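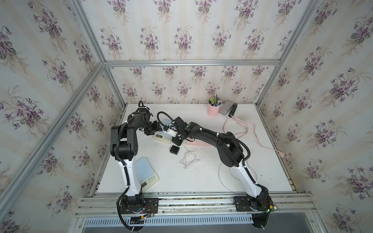
Do two kitchen scales of the same model give the same weight?
They agree closely for most of what a home cook would weigh, but in our tests they drifted apart on small amounts of dry goods and on anything left standing on the platform.

Gindico: a small study of kitchen scales
Wotholm College, first-year practical project
Group: Ivana Barrientos, Leandro Maldonado, Cecilia Essien
Supervisor: Ignacio Toledo

1. Why we chose this

Recipes give weights to the gram and most people trust the number on the screen. Cecilia bakes at home and had noticed that her bread came out differently when she used her mother's scale. We wanted to know how far two scales of one design can differ, and whether the way they are set out on a table makes any difference.

2. Setting up

We used a white table with both scales on it and a pink power strip for the plugs. The table was wiped and then checked with a spirit level. It was slightly low at one end, so we folded card under one leg and checked again. We let the scales stand for an hour before the first weighing.

Cables took more of our time than expected. If a cable lies against the side of a scale it can press on the platform, and a reading changes when someone nudges it. In the first trial Leandro moved the strip while Ivana was reading and we had to throw that set away. After that the rule was that nothing on the table was touched between placing the item and writing the number down.

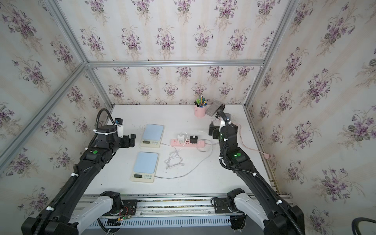 Each item was weighed 3 times on each scale. The scale was set back to zero before every weighing. One person placed the item, one read out the number and one wrote it down, and we changed jobs after each item so that the same person was not always reading.

The items were a bag of sugar, a mug, rice in a paper cup, dry yeast and a 400 g tin of tomatoes. The tin weighs more than 400 g on any scale, as the label gives the contents only. We included it because it is heavy for its size and easy to place in the middle.

3. Results

For the sugar, the mug and the tin, the scales gave the same number or were one gram apart. All the items together came to 3,466 g on the first scale and 2 g less on the second.

The yeast was the problem. When it was poured in slowly, the reading stayed at zero and then jumped. Lifting the cup off and putting it back gave a better figure. 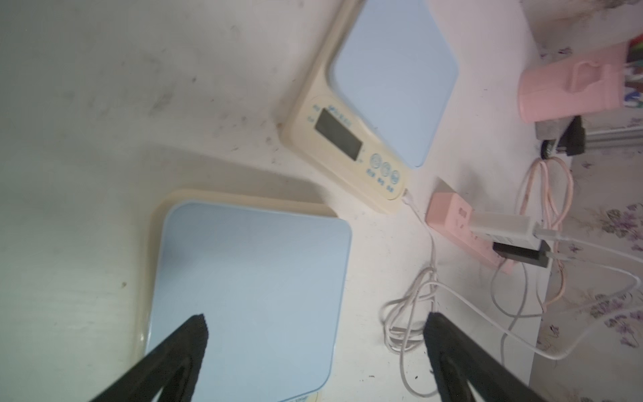 Position on the platform mattered less than we had thought. We moved the tin from the centre to a corner and the reading changed by a gram at most. Turning the scale to another angle changed nothing. Leaving the rice standing for ten minutes did cause a small drift, on the second scale more than the first.

4. What we would change

We had no certified test weights, so we can say that the scales differ but we can't say which one is right. Ignacio Toledo suggested borrowing a set from the chemistry department, and we should have asked for it on the first Monday. We would also tie the spare cable into a bundle and keep it well back from the platforms.

The full table of readings is in the appendix. Thanks to Benjamín Núñez for lending us the spirit level.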